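## Hardware notes: the Landent hand-held gripper kit after one month

The Landent kit arrived in August and has been in daily use at the Wevmont bench since then. It is sold by Sikder as a pair of hand-held grippers with cameras, cables, a charging base and a year of access to the processing software. A person holds the tool, does an ordinary task with it, and the recording is later used to train an arm fitted with the same fingers. No arm is needed during recording, and none was used for this review.

We bought the two-unit version. Sikder also sells a single unit and a bulk pack for classrooms, neither of which we have handled.

### What comes in the case

Each gripper ships assembled except for the fingers and the camera mount. Fitting both took 21 minutes for the first unit, most of it spent finding the right driver bit. The finger bases carry printed square markers that the software uses to work out how far the jaws are open. They need to be flat and clean. One marker on our second unit had a lifted corner out of the box, and the software reported jaw widths that jumped between samples until we pressed it down and taped over the edge with matte tape. Gloss tape makes the problem worse under ceiling lights.

The ridged pads are replaceable. Sikder includes one spare set per gripper. After 104 recordings on the first unit the ridges near the tip had rounded slightly, with no change in grip that we could measure on glass or painted metal. The pads do hold dust, and should be wiped with a damp cloth before each session.

### Weight and handling

One complete unit with its camera weighs 1,361 grams on our scale. The manual gives no figure. The weight sits forward of the hand, so the wrist does most of the work when the tool is held level over a table. Operators here settled on short blocks of recording with a break between them. Smaller hands found the trigger reach long, and the adjustment screw has less range than we would like — one more thread's worth would have been enough.

Cable routing is the weakest part of the design. The cable leaves the camera at the rear and hangs free for the length of a forearm. In two-handed tasks the cables from both units can cross, and an operator who turns around once will have them wrapped. A hook-and-loop strap above the elbow solves it. Sikder should put two in the case.

### Tracking

Position tracking relies on the camera image and the built-in motion sensor. It works best where the background has fixed features at different depths. Plain surfaces give it little to follow. We ran the same pick-and-place task in several corners of the workshop, and the worst results came when the camera faced blank wallboard at close range.

The software sorts recordings into accepted, flagged and rejected. Out of 184 recordings made in the review period, most were accepted on the first pass. The flagged ones were nearly all caused by fast wrist rotation. Rejected recordings cannot be opened for inspection in the current version, a real drawback when training new operators. The log gives a short code and the time of the fault, and the manual explains only some of the codes.

Lighting had less effect than expected. Recordings made at 7 a.m. with the blinds open and recordings made after dark under ceiling fixtures processed at the same speed. Glare on the markers was the only light-related fault.

### Two units together

Pairing is done from the software by pointing both cameras at a calibration card. The card is paper. Mount it on something stiff before use, as a curled card produces an offset between the hands that does not show up until playback. Once paired, the units stayed in step for a full session. They lose pairing when either one is powered down, and the card has to be shown again.

Kitchen tabletop tasks are the ones most buyers will try first, and the jaws open wide enough for the usual small items. Tall glassware is harder. The angled fingers meet a straight-sided glass well, but the operator has to bring the tool in low to keep the glass from tipping.
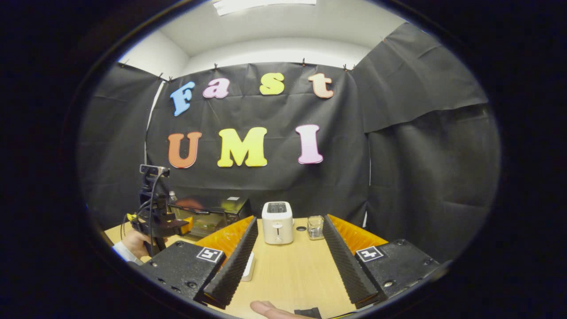 Can the grippers be used in a room that has other people working in it?

The kit itself sets no limit on this, but anyone who passes in front of the camera will be in the recording, and heavy movement across the view raises the share of flagged files. We kept a clear zone behind the bench and had fewer flags.

### Software and storage

Processing runs on a local machine or on Sikder's servers. We used the local option throughout. A mid-range desktop with a recent graphics card handled each day's files overnight. The export format is documented, and our existing training scripts read it after a small change to the time stamps.

There is no batch rename. File names are built from the unit number and the time, and any task label has to be typed in for each recording. For a workshop with several operators this is slow. A label picker is listed on the roadmap without a month against it.

### Support

We sent three questions. Two were answered the same day. The third, on the undocumented log codes, received a partial list with a note that the rest would be in the next manual.

### Recommendation

The Landent kit is suitable for a group that already has an arm and someone able to work with the export files. The mechanical parts are sound apart from the cables, and replacement fingers can be ordered singly. Buyers without a compatible arm should check the mounting pattern first, as the adapter plate is sold separately.

The Stumberg branch has asked to borrow both units when the Wevmont sessions finish. Members at Stumberg should bring their own straps and a stiff backing for the card. Spare pads are in the top drawer of the parts cabinet; sign for any set you open.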